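Dark specks and smudges on a white tabletop, what takes them off?
Posted in Cleaning & Care by Teodora Živković

Hi all, hoping somebody has been through this. I've got a big white worktable with a light wood edge, and the top keeps picking up little dark specks and smudges, mostly in the middle and along the side where I lean. I cut fabric and glue up boxes on it, so some of it could be pencil, some could be glue that grabbed dirt. I've tried dish soap and warm water (fine for crumbs, useless for this) and one of those white foam sponges, which worked on one spot but left it looking duller than the rest. I got scared and stopped.

The table came secondhand from a shop in Grorkstead and I have no idea what the surface is made of. I paid 100 dollars for it, so I'd rather not ruin it! Is there something stronger that's still safe?

Igor Zawadzka
Oh boy, I scrubbed one of these for most of a Wednesday last September, so I feel your pain. First thing, put the foam sponge away, it's basically very fine sandpaper and that dull patch is probably there to stay. 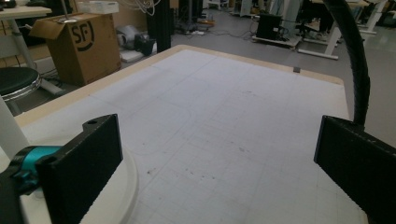 Rubbing alcohol is what did it for me. Put it on a soft white cloth (never straight on the table), try it in a corner first, and hold it on each speck for a few seconds before you wipe. If your top has a pale gray grid on it like this one, test right on a line too, over by the edge, and check the cloth for gray before you go any further. Printed lines can come off with the dirt and then you've got a clean table with a hole in the pattern. I'd also keep the alcohol away from the wood edge, a barely damp cloth is plenty there. Do a small area, wipe with plain water, dry it, move on. Mine took 3 rounds and a few dots never budged. I live with them.

For glue, a plastic scraper held nearly flat. Old gift card works great.

Hilimholm
baking soda paste. leave it 7 minutes and rinse. works on my counters anyway, never tried it on a table

Flalley
Careful with the paste, it's a little gritty too and she already has one dull spot. I'm with Igor on the alcohol. For pencil, try a plain white eraser before anything wet, and brush the crumbs off as you go. I put a cutting mat down after that and only clean the part that sticks out.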